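Plate racks: what the tips get wrong, and the few that held up

Posted 21/08/2026 in Kitchen 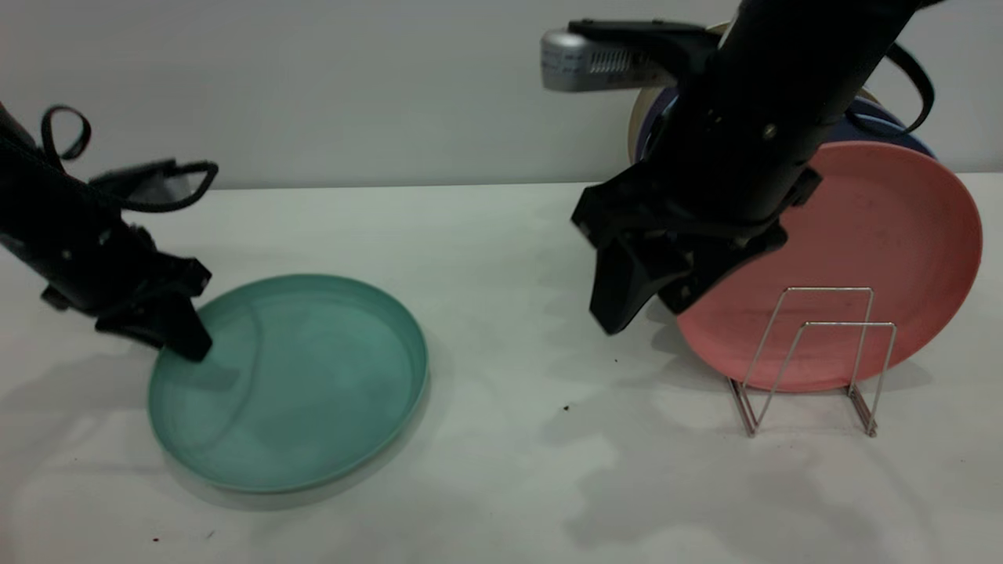 Teal plate on the table, with the pink and navy ones on edge in the wire rack.

I've read a lot of advice on storing and drying plates, and most of it seems to be written by people who own four matching plates and never use them. Every list tells you that standing plates on edge will change your kitchen. I doubt it. A wire rack is a few bits of bent metal, and what you get out of it depends on what you put in it and where you put it down.

Still, I've used one long enough to have opinions, and several readers wrote in after the January page on cupboard liners asking whether these racks are worth the bother. My answer is sometimes. What follows is what I'd keep from the usual advice and what I'd throw out.

"Standing plates up saves space"

It saves one kind of space and uses up another. A stack of dinner plates takes one circle of shelf. The same plates on edge take a strip as long as the rack and need clear height above them. If your shelves are set close together you'll be taking one out before you can stand a dinner plate up, and then you've lost a shelf.

Measure first. Take your biggest plate, stand it in the cupboard, and shut the door. Plenty of people skip the door part. Erhan Akgül wrote to tell me he'd fitted a rack in every lower cupboard and found that two of the doors wouldn't close. He has open shelving now, which he says he always wanted.

Where on-edge storage does earn its keep is with mixed plates. If you own several colours or sizes and you always want the one at the bottom, a rack lets you pull it without lifting the rest. If your plates all match, stack them and be done.

"Any rack will do"

No. Simple V-shaped wire racks are cheap and easy to wipe, and I like them for plates. They're poor for bowls, which lean into each other and tip forward, and useless for mugs, whatever the packaging shows.

Before you buy, push down on one end with a finger. If the other end lifts, leave it in the shop. A light rack loaded only at one end can do the same thing at home, with your plates in it. I had a Flovitz that rocked from the first day, and I folded a dishcloth under it for most of a year like a fool. Take it back.

Look at the joins too. On plated wire, rust usually starts where pieces meet or where the plating is scratched. Once it starts, it marks pale plates with an orange line that takes some scrubbing. Bicarb and a damp cloth will often shift the mark. Nothing I've tried fixes the rack for long. I've seen clear nail polish recommended for the rusty spots. I tried it, it peeled, and I had flakes of nail polish in the drying area.

"Load the rack from the back"

This one is true, and I was ready to argue with it. Start at the end farthest from you and work forward, so you're never reaching over a standing plate with a wet one in your hand. If you're right-handed and the rack sits side-on to you, start at the far right and come back to the left. Left-handers, swap that.

Big plates go in first, small ones last. A side plate behind a dinner plate disappears, and you'll chip one of them fishing for it.

The other half of the tip, which the lists leave out, is to empty it the same way round in reverse. Take the nearest plate first. I know you want the blue one.

"Never slide a plate, always lift it"

Mostly fair, though people get precious about it. The underside of many stoneware plates has a ring that isn't glazed, and it's rougher than it feels. Slide that over a glossy white tabletop every night and you may end up with fine grey scuffs. On a timber bench you'll get scratches sooner.

Feel the bottom ring with your thumb. If it drags on your skin, lift the plate. If it's smooth, slide it as far as you like, short of the edge. A flat plate is hard to pick up off a bare table anyway, because there's nothing to get your fingers under. Tipping it up by the near rim works better than pinching it at both sides. A tea towel under the stack when you're setting or clearing also helps, and it cuts down the racket.

For scuffs you've already got, try a paste of bicarb and water on a soft cloth, with light pressure, on a hidden bit first. Skip the melamine sponge on anything shiny. It's a fine abrasive, and it'll leave a dull patch that shows up worse than the scuff did.

"Air drying is more hygienic"

Often said, and reasonable as far as it goes. Air drying beats a tea towel that's been hanging on the oven door since the weekend. A clean, dry towel is fine. What I don't accept is that a rack dries plates by magic. They need a gap between them. If two plates touch, water sits in the join and you'll find it when you put them away.

Leave an empty slot between plates if you can spare it. If you can't, wash in two lots. And put something under a rack with no tray. A folded towel does the job, but hang it up afterward or it'll go sour. I bought an Irnis drying mat after Fengying Yin swore by hers. It soaks up water well enough and takes forever to dry out. A towel goes in the wash with everything else and I already own 147 of them, or so it feels on laundry day.

"Speckled and matte plates hide marks"

They hide crumbs. Cutlery marks are another matter. Matte glazes pick up grey lines from knives, and on mid-tones like teal or salmon pink they can be easy to see once the light comes in from the side. Dark navy shows dried water spots more than anything else I own. Cream shows tea.

The grey lines are usually metal left behind by the knife and they're often removable. A mild cream cleanser and a soft cloth will lift most of them. Rinse well. If the line's still there after two goes, it's probably a real scratch and you can stop.

Dishwasher or not? Check the base of the plate and believe it over me. If there's no mark, I'd wash coloured ones by hand until you've seen how the glaze behaves.

What I'd skip altogether

Felt circles between plates you use every day. They hold grit and get damp. Keep them for the good set that comes out twice a year.

Rubber tips for the ends of the wires. Barış Ağca sent me a packet to try. Three fell off in the first week and one went down the sink.

Expanding racks with sliding joints. The Rorel I tested slid shut under a full load, slowly, while I stood there with soapy hands. Fixed frames only for me.

Colour-coding plates by family member. Good luck.

If you're starting from nothing

Try it with what you've got. Stand three plates between two heavy books on a towel in the spot where the rack would go, and live with it for a couple of days. If you keep knocking them with your elbow, a rack won't help. If it suits you, buy the plainest one you can find, a bit longer than you think you need, and check that the feet sit flat on your own bench.

Next month: drawer dividers, which I have even less faith in. Cristóbal Carrasco has promised to lend me his and I've promised to be fair.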